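Testei o Onolo durante 5 semanas: as máquinas já conseguem fazer as tarefas chatas da casa?

Vou começar pelo fim, que é o que toda a gente me pergunta. Não, ainda não troco as minhas mãos por isto. Mas há muito tempo que um aparelho não me deixava tão bem-disposto, e quem gosta de ver uma coisa a nascer vai perceber porquê.

O Onolo é um braço de bancada com pinça de dois dedos. Vem numa caixa enorme, pesa mais do que eu esperava e prende-se à mesa com dois grampos. O programa que o comanda chama-se Goder e instala-se no portátil. Mostramos-lhe uma tarefa algumas vezes, guiando o braço à mão, e ele tenta repeti-la sozinho. A montagem levou-me 90 minutos, com uma pausa grande para procurar o manual, que estava colado na tampa (culpa minha). Paguei 3.044 euros, já com portes, e sim, é muito dinheiro para arrumar copos.

Antes deste tive uns meses o Rusnák, mais barato, que fazia bem uma única coisa: empurrar objetos. Agarrar, nem por isso. A diferença nota-se logo na primeira tarde. O Onolo aproxima-se, hesita, corrige e fecha os dedos com uma delicadeza que me fez chamar a família toda à cozinha!

Dei-lhe trabalho a sério desde o primeiro dia. Levantar coisas pequenas, mudá-las de sítio, pousá-las perto de outras, sempre em cima de uma superfície clara e amarrotada. Parece pouco, eu sei. Só que as rugas mudam a altura a que o objeto fica, fazem sombra, e uma peça leve escorrega para a dobra mais próxima. Numa mesa lisa e bem iluminada quase tudo corre bem. Com um pano por baixo, a taxa de sucesso desce bastante, e é aí que se vê quanto o programa aprendeu e quanto decorou.

O Goder guarda um registo de cada tentativa, e o meu ia em 832 quando me sentei a escrever. Não as vi todas, claro, mas passei uns bons serões a rever as mais interessantes. O que mais me surpreendeu foi a consistência com as cores fortes. O azul e o amarelo, encontra-os depressa. Já com o transparente a conversa é outra: vidro e plástico limpo continuam a baralhá-lo, a pinça fecha cedo ou fecha ao lado, e às vezes fica parada como quem perdeu os óculos.

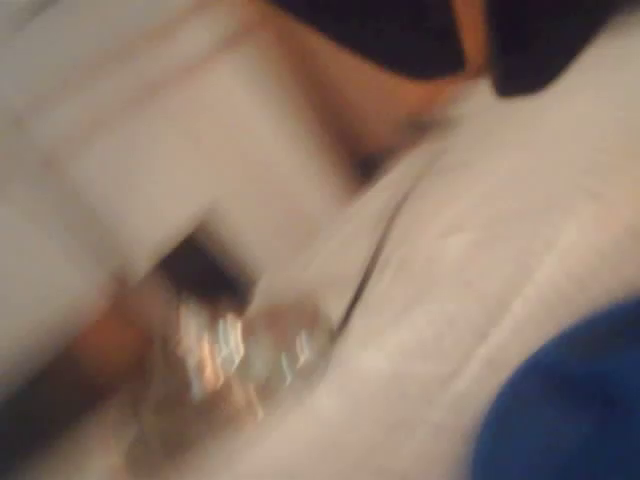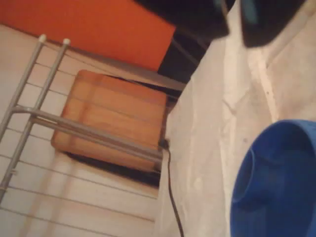
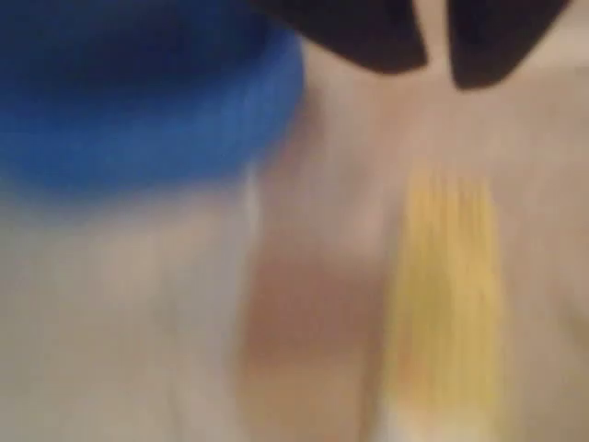
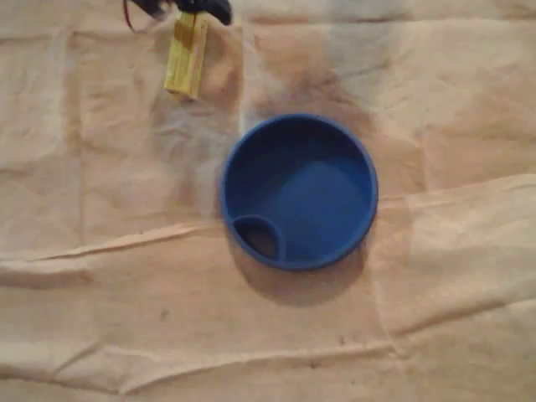 A velocidade é o ponto em que muita gente vai desistir. Uma peça que eu arrumo num gesto leva-lhe quase meio minuto, e se falhar recomeça do princípio. Aprendi a deixá-lo entregue à tarefa enquanto faço o jantar, de olho nele. O ruído é baixo, um zumbido que se confunde com o do frigorífico, e o botão de paragem é grande e está onde deve estar.

Com roupa tentei também, e aqui sou menos generoso. Apanhar uma meia, sim. Esticar uma toalha, de vez em quando, se já estiver quase esticada. Dobrar uma camisa, nem pensar. Dois dedos são poucos para tecido, e um braço só também. A Hurkeck vende uma pinça mais macia que encaixa no mesmo suporte, experimentei-a num fim de semana e agarra melhor as coisas moles, embora perca firmeza nas rijas. Se o vosso interesse for a lavandaria, esperem mais uma geração.

Na oficina, pelo contrário, acho que já se pode falar de utilidade. Levei-o para a garagem em maio e pu-lo a separar peças de plástico para duas caixas, sempre as mesmas peças, sempre no mesmo sítio. Trabalhou uma manhã inteira e só tive de intervir quando uma das caixas se desviou. Uma tarefa repetida e aborrecida, com as coisas no lugar - é nisto que ele brilha.

Do lado do software, duas queixas. O Goder demora a abrir e esquece a calibração se o portátil adormecer a meio, o que me custou uma tarde de asneiras até perceber. E as mensagens de erro são quase sempre a mesma frase, seja falta de luz, seja um cabo mal apertado. A última atualização melhorou o arranque, portanto há gente a trabalhar nisso.

Recomendo? A quem gosta de ensinar, repetir, mexer e voltar a ensinar, recomendo com muito gosto. Poucas coisas me deram tanto prazer este ano como vê-lo acertar à quarta numa pega que falhara três vezes. A quem quer chegar a casa e encontrar a loiça arrumada, ainda não, guardem o dinheiro. O meu fica, e na próxima semana começamos com os talheres.

Nota: 4 em 5.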